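Retside Support Desk
Queue: Teleoperation and demonstration recording
Ticket title: Right follower arm lags and drifts during folding demos, left arm is fine
Site: Driltthorpe
Cell: Gosling
Status: Solved, kept open for one remaining point
Priority: Normal

Opened by site operator

Hello. I write about the two-arm cell we call Gosling. We use it to record folding demonstrations by remote control: the operator holds the two leader arms at the desk, and the two follower arms in the cell repeat the motion over the table. The recordings go later to the training team at Arnside.

Since the software update in April, the right follower does not keep up with the leader. When I move slowly it is almost correct. When I make a normal folding motion, for example to take a hem and carry it over to the other side, the right gripper arrives late and also too low. It pushes the cloth into the table before it closes. The left arm follows well the whole time.

What I tried already:
— restarted the recording program
— restarted the computer
— switched both arms off and on, left first, then right
— ran the homing of both leaders again

Nothing of this helped. After homing, the first two or three demonstrations are good, then the lag is there again. I had to throw away 11 demonstrations from this morning, and I don't want to continue like this, because the training team asked us for clean data only.

Reply from support

Thank you for the clear report. Please send us:
1. The log of one bad demonstration and one good demonstration.
2. The value of "follower delay" for both arms, as shown on the status page.
3. Is the lag the same when there is no cloth on the table?

Please don't change the gain settings for now. If they are changed, we can't compare with your earlier recordings.

Site operator

I attached both logs. The delay values, read while I made a slow circle with both hands:

Left follower: 12 ms
Right follower: 190 ms

I made the same circle five times. The left stays at 12, the right begins low and climbs up to 190 in the first minutes. After that it stays there.

Without cloth it is the same. So I think the load is not the reason.

One more thing which can be important or not. When the right arm is late, I start to correct with my hand. I move the leader further than I want, then the follower comes too far, then I go back. In the recording it looks like the robot is nervous. I believe that a model which learns from this will learn my corrections too.

Support

You are right about the corrections, please keep those recordings out of the set. Mark them as "operator fault: no, system fault: yes" so they are not counted against you.

In your log we see that the right follower repeats many messages. The command is sent, no answer comes in time, and it is sent again. The queue grows, and this is why it gets worse after the start. Usually it is one of these:

a) the right arm shares a port with another device
b) a connector is not fully seated
c) the update put back the old baud rate for one arm only

Please check c) first. You find it under Arms, Right follower, Communication. It must be the same value as on the left side.

Site operator

I checked. The values are the same on both sides, so it is not c).

For a), I followed the line from the right arm to the computer. It goes into the small hub under the desk, and on this hub there is also the wrist camera of the other cell. I was not aware of this. I think it was moved there when the desk was cleaned up. I put the right arm on its own port at the back of the computer.

New values after 10 minutes of moving:

Left follower: 12 ms
Right follower: 31 ms

Much better, but still not equal. The gripper doesn't press into the cloth now.

Support

Good progress. The rest can be b). Please switch off the power of both arms before you touch any connector. Then open and close each connector on the right arm, starting at the base and ending at the gripper. You should feel a small click at each one. Also look if a cable gets pulled when the elbow is fully bent. The loop at the wrist should stay free in every position which you use for folding.

Site operator

Power was off, I did all connectors from base to gripper. The one at the elbow had no click the first time. I pressed it again and then it was seated. I bent the elbow by hand to the end and the cable has enough length.

Right follower after this: 12 ms, the same as left. I waited half an hour with the arms moving, and it stays.

Then I made test demonstrations with the red garment, as this one was the most difficult before. It lies sideways on the table, and the right gripper has to take the corner at the hem.
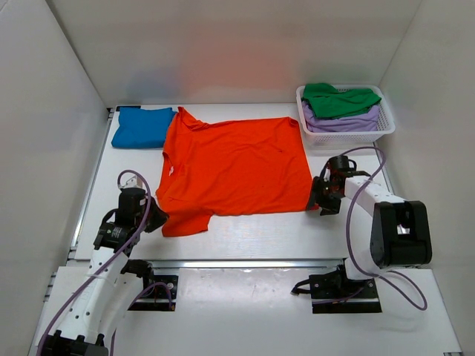

I did the fold ten times, slowly at first and then with my usual speed. In nine of them the grippers closed where I wanted. In one I missed the corner, but this was my own mistake, I looked at the wrong side. No late arrival and no pressing down.

The feeling in the hand is also different. Before, I had to wait for the right arm and think about it. Now I can think about the cloth again.

Support

Very good. May we set the ticket to solved? Two recommendations:

— Put a label on the port for each follower arm, so the hub is not used again.
— Before each recording block, move both leaders in a circle for one minute and write down both delay values. If one is over 30 ms, don't record.

Site operator

Yes, please set it to solved. The labels are on. I added the circle test to our start list at Driltthorpe, after homing and before the first garment.

One point is open from my side. The status page shows the delay only as a number, and during a demonstration I can't look at it, my eyes are on the cloth. Is it possible to have a sound when the delay is too high? Also a simple beep would be enough. With this I would have stopped after the first bad demonstration and not after 11.

Support

There is no sound warning in the current version. I wrote it down as a feature request and linked it with this ticket. Until then, you can switch on "stop recording on delay" under Recording, Safety. It ends the demonstration when the limit is passed and keeps the file in a separate folder. The default limit is 100 ms, we suggest 40 for cloth.

Site operator

I switched it on with 40. It has not stopped any recording so far. I will write again here when I have used it for a full block.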